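Shared Kitchens and Food Waste in Student Housing: A Study of Two Residences at Grarnedberg

Final project report, Housing and Environment module
Submitted by Dumisani Hendricks
Supervisor: Diarmuid Kavanagh
2026-06-07

1. Introduction

Food waste in private homes has been studied for many years, but much less has been written about homes in which several unrelated people cook, store and clean in the same room. Student residences are a clear case. Residents buy food separately, eat at different hours and often leave for the weekend without telling one another. The purpose of this project was to find out how much edible food is thrown away in such kitchens, and whether small changes to storage rules have any effect on the amount.

The study was carried out in two residences, Beddoe House and Luvley Court, both of which are managed by the Lorero housing office in Grarnedberg. The buildings are similar in age and in rent. They differ mainly in the way their kitchens are shared: Beddoe House has large kitchens used by a whole corridor, while the kitchens at Luvley Court serve small flats.

2. Background

Earlier coursework on this module suggested that residents waste food for ordinary reasons. They forget what they have bought, they buy packs that are too large for one person, or they cannot reach their own food because the shelf is full. Storage therefore deserves as much attention as shopping habits. A cupboard that is deep, high or shared by many people tends to hide its contents, and items at the back are found only when the room is cleared at the end of term.

Upper cabinets were a frequent topic in the first interviews. Several residents said that they used the lower shelf only and had given up on the one above it.

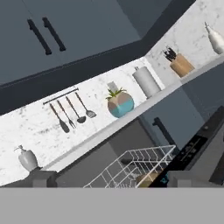
3. Method

The project ran for 11 weeks, beginning in February. A total of 34 residents agreed to take part. Each was given a short diary in which to note any food thrown away, the reason for doing so and the place where the food had been kept. Liquids, peelings and bones were left out of the diary on the advice of the supervisor, as it was felt that residents would not record them in a reliable way.

For the first part of the period no changes were made. For the second part, participants were asked to follow 2 rules: all opened packets were to be marked with the date of opening, and one shelf in each kitchen was to be set aside for food that anyone could take. The housing office provided labels and pens. Diaries were collected at the end of each fortnight and returned after copying.

Interviews were held before and after the diary period. They were kept short and took place in the residents' own kitchens wherever possible, so that people could point to the cupboard or fridge shelf they were speaking about. Notes were taken by hand.

4. Results

The diaries contained 267 entries in all. Bread was the item most often recorded, followed by salad leaves and cooked rice. Tinned and dried goods appeared rarely, although residents at Beddoe House reported finding old packets that belonged to former tenants.

Entries fell in both residences after the rules were brought in. The fall was larger at Luvley Court, where flatmates already knew one another and were more willing to use the open shelf. At Beddoe House the shelf was used mostly for pasta and sauces – items that keep well and were in little danger of being wasted. Fresh food was seldom placed there. When asked about this, residents said that they did not want to be blamed if someone became ill.

Worktop space was also mentioned more often than expected. Residents who had room to put down their shopping said that they sorted it at once and moved older food to the front. 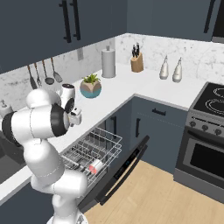 Those with little clear surface put bags straight into the fridge or cupboard and sorted them later, or not at all. This point was not covered by the diary and rests on the interviews alone.

5. Limits of the study

The participants were volunteers and may have had a stronger interest in the subject than other residents. Keeping a diary may in itself have changed what people threw away. Some diaries were incomplete during the examination period, and these gaps could not be filled afterwards.

6. Recommendations

It is recommended that the housing office supply date labels in all kitchens and clear unclaimed food from cupboards between tenancies. An open shelf should be offered to small flats first. Larger kitchens would need clear written advice on which fresh foods may be shared and for how long. A further study should record the weight of waste, which the diaries did not measure.

Related projects
Laundry Room Use and Energy Costs at Beddoe House
Bicycle Storage in Grarnedberg: A Student Survey
Noise and Sleep in Shared Flats
Recycling Signs and How Residents Read Them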